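Can a machine put away the snacks and small shopping yet?

Posted in Home and Garden > Gadgets and Automation
Asked by dradivley_upstairs, member since May

Hello to everybody. I hope this is the right section, if not please move it.

I share a flat in Dradivley with my sister and her two children. Every evening the living room floor is full of small things: packets of crackers, sandwiches still in their wrapping, pastries for the next morning, toys. We have a robot vacuum, a Mofokeng, bought second-hand. It is a good machine for dust, but it cannot lift anything. It pushes a packet of biscuits in front of it until it meets the sofa, and then it stops and calls me.

My question is simple. Is there already a machine for a normal home which can take the packets from the floor and put them in a box? I do not need it to be quick. If it works from 7 in the evening until the children sleep, I am content. I have seen films on the internet where a robot folds shirts and fills a dishwasher, but I cannot judge which of these are real work and which are prepared.

Also, if such a machine does not exist, what is the part that is so difficult? For a child of four years it is a game.

Thank you in advance for the answers.

7 people follow this thread

hinge_and_bracket
Top contributor in this section

I work with packing machines in Grarnthorpe, so I know the factory side better than the home side, but I will try to answer both. English is my third language, so please excuse the mistakes.

The short answer is no, not as a product you can buy and forget. What you can buy today for a home is a machine which moves on the floor and cleans it. A few firms sell or lend an arm on wheels, but it needs a person who watches it, and the price is not a price for a family.

The long answer is about the packets. In our hall we have a picking arm which takes boxes from a belt. All the boxes are the same and they come in the same position. In a test last winter it made 100 picks without a mistake. Then we gave it soft bags of crackers in mixed sizes, and from 100 picks it did only 56 well. The machine was the same and the speed was the same. The only change was the bag. 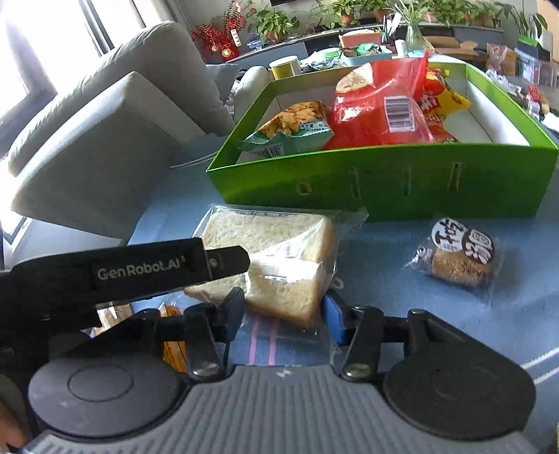 A soft bag has no fixed shape. When you take it from the left it bends to the left, and the contents go to the bottom. Clear wrapping is worse, for the reason that many cameras measure the distance with light, and the light goes through the plastic or jumps back from it. The arm then believes that the thing is nearer or farther than it is. With a sandwich there is one more problem, which is the force. If you hold it too weakly it slides, and if you hold it too strongly you have flat bread. A person feels this in the fingers and does not think about it. A gripper must have a sensor for it, or it must have soft pads and some luck.

Then comes the box. To drop a thing in an empty box is easy. When there are already some bags in the box, the machine must decide if the next one goes on top or at the side, and if it will crush what is below. Our arm does not decide this at all. It opens the fingers above the middle and lets go.

The room itself is also against you. A belt is always at the same height. At home there is a carpet, a cable lying on the floor, sunlight from the window at one hour and a lamp at another hour. We had to put a curtain next to our machine only because of the afternoon sun.

So my advice for this year:

Keep the vacuum and let it do the dust.

Put a low open box in the corner where the children eat, and make it a bright colour. My own children use it more than I expected.

If you want to try a machine for your own interest, look for a course or a makers' club with a small table arm. You will learn in one afternoon why the packets are difficult.

I would not pay a deposit to any firm which promises delivery "soon".

19 people found this helpful

oldkettle

Just teach the kids to do it. Cheaper than any robot and they are already on the floor.

Mine got one sweet for a full box. It worked until they found where the sweets were.

northlandingview

I agree with most of what is written by hinge_and_bracket, but I think he is a little too dark about it.

My cousin has the Utow arm on trial at her shop. It is a small grocery, and the arm stands at the back, where it moves wrapped bakery goods from the tray to the shelf basket. I went to look at it in the morning before the opening. It is slow, and it asks for help when two packets are lying one over the other, but it does the work. She has it only for things which have some stiffness, for example a pastry in a firm wrapper. The crisps she still does by hand.

What I learned from her is that you have to change the room a little for the machine. She gave it one tray, one basket and a lamp which is always on. If you can do the same at home, and accept that it handles only one type of thing, then I believe a home version is not so far. But a living room in the evening with two children is perhaps the most difficult place you can choose!

Please be careful also with the noise. Hers makes a high sound each time the fingers close, and in a flat with sleeping children I would not like it.

dradivley_upstairs
Original poster

Thank you to all. I understand now that the carpet and the wrapping are the trouble, and I will wait with my money. I have bought the box. It is green, and on the first evening the smaller child sat in it.

To northlandingview: does the Utow stop by itself if a hand comes near? My sister is asking.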